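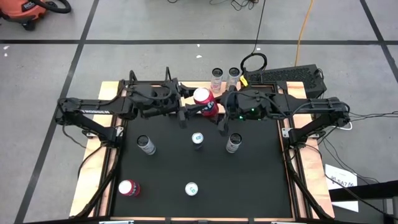

Warbridge site - Workplace Consultation Group
Minutes of the January meeting

Present: Nermina Dimitriou (chair), Stojan Pavlović (line operations), Gorazd Hodžić (maintenance), Lejla Nikolaidis (health and safety rep), Lejla Dimitriou (minutes)
Apologies: none
Meeting opened 2:05 pm in the upstairs lunch room.

1. Minutes of the last meeting
Accepted with one correction. Item 4 should have said that the late shift asked for the roster two weeks ahead, not one.

2. Sorting bench
Stojan reported on the two-arm bench. It is being taught to pick up mixed drink cans from the mat and set them down by type. The arms can pick a single can and hold it clear of the others. Cans standing close together are still a problem, and so are any that come in dented.

The bench is not part of the line and no returns are going through it as normal work. Stojan expects that to stay the case until the middle of the year. In the last full trial the bench was given 206 cans and 26 had to be finished by hand. The hand sorters get through 3,000 in a shift, so the speed is not close yet.

Nermina asked who decides when it moves to the line. Stojan said the decision sits with the site manager, but Gesent has agreed in writing that this group will be consulted first. Lejla N asked for a copy of that letter to go on the noticeboard.

Action: Stojan to post the letter.

3. Jobs and rosters
There are 8 people on hand sorting across both shifts. Nermina read out the company's position, that no sorting job will be cut this year and that hours stay as they are. Lejla N said people on the floor had heard this but wanted to know about next year. Nermina said she had asked and did not have an answer. The group agreed this should be recorded as an open question and put to the site manager again before the next meeting.

Stojan said the work that is likely to change first is the small mixed lots, which most sorters dislike. Lejla N said some of the older staff prefer the small lots as there is less lifting, and they should be spoken to before anything is moved. Agreed.

Two sorters have been spending part of their shift running the arms for training. Lejla N raised that they are still paid at the sorter rate. Gorazd said his people get an allowance when they take on new equipment and he could not see the difference. Nermina will take this up with payroll and wants it backdated if it is approved.

Action: Nermina to raise the allowance with payroll.
Action: Lejla N to talk to the sorters who work the small lots and bring back their views.

4. Training
Radulović will run a basic course on starting, stopping and resetting the bench. It takes half a day and is open to anyone on the sorting roster. It will be held in paid time. Lejla D asked if casuals were included. Stojan thought so but will check.

Lejla N asked that the course notes be written in plain language and handed out beforehand. Several people found the notes for the Linum stock program hard to follow.

Action: Stojan to confirm places for casuals and ask Radulović for the notes early.

5. Safety
Gorazd went through the draft rules for the bench area. Only people who have done the course may work at the bench. Arms are to be stopped before anyone reaches over the mat. Cables on the floor are to be kept out of the walkway - Gorazd will fit covers where they need to cross it.

Lejla N asked for the stop procedure to be in large print at the bench. No objections. She also asked what happens when a can leaks. Gorazd said stop the arms, wipe the mat, and write it in the log book.

Action: Gorazd to finish the rules and send them around.

6. Other business
The lunch room fridge is still not sealing properly. Gorazd has ordered the part.
The late shift would like the side door light fixed.

Next meeting: same room, 2:00 pm, date to be sent out with the roster.
Meeting closed 3:10 pm.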